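Wardrobe cell: frequently asked questions

Last updated: October

These answers cover the Brunet arm in the wardrobe cell at Busudel. For the drawer cell, see the Kancombe pages.

What should I check before switching on?

Open both wardrobe doors fully and see that they stay put when you let go. Look at the hinges for loose screws. Then check that the bin is on the wardrobe floor and that the towel is on its hook. Keep the rug flat on the side where people walk.

How do I set the home position?

Release the brakes from the pendant, bring the arm down low in front of the wardrobe with the fingers pointing up, and press Store. Do this with the speed at 39 per cent or lower. If the pendant shows a joint warning, back off a little and store again.

Why do the fingers stop short of the bin?

Nearly always the bin has been put back in a different spot. Push it towards the right of the compartment, clear of the bottom of the towel, and run the reach check. The check passes when the fingertips come just above the rim.

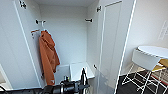
One reader wrote in to say that on their cell the reach check kept failing with the bin in the right place, and the cause was a slack wrist cable that snagged each time the arm turned. They clipped it back to the forearm and the fault went away. Look at the cable before you start changing positions in the program.

Which towel should I use?

Any plain towel in a strong colour. White ones are hard for the camera to pick out against the wardrobe. It should hang nearly to the wardrobe floor. If you change it, run the colour setup again.

Do I need to fit a hanging rail?

No. The towel and bin routines don't use one. Leave the rail supports where they are, as the camera setup uses them as reference points.

How often should the finger pads be changed?

Every 80 hours of running, or sooner if they look shiny. Change both together. The pads come from Jaliline in packs and are held by one screw each. Wipe the metal with a dry cloth first and don't use glue.

The arm is slow to start in the morning. Is that a fault?

Not usually. The joints run a warm-up for almost 70 seconds after a cold start. If it takes much longer, write down the code on the pendant and send it to us.

What does code 87 mean?

The gripper has closed without feeling anything between the fingers. Clear it, open the gripper by hand from the pendant and check the pads for fluff. Towel fibres collect at the base of the fingers, and a soft brush gets them out.

Can I clean the arm with a spray?

Spray the cloth, never the arm. Keep liquid away from the joint seams.

When is support open?

Weekdays until half past four, except Friday, when we close at noon.

Contact | Copyright Busudel | Back to top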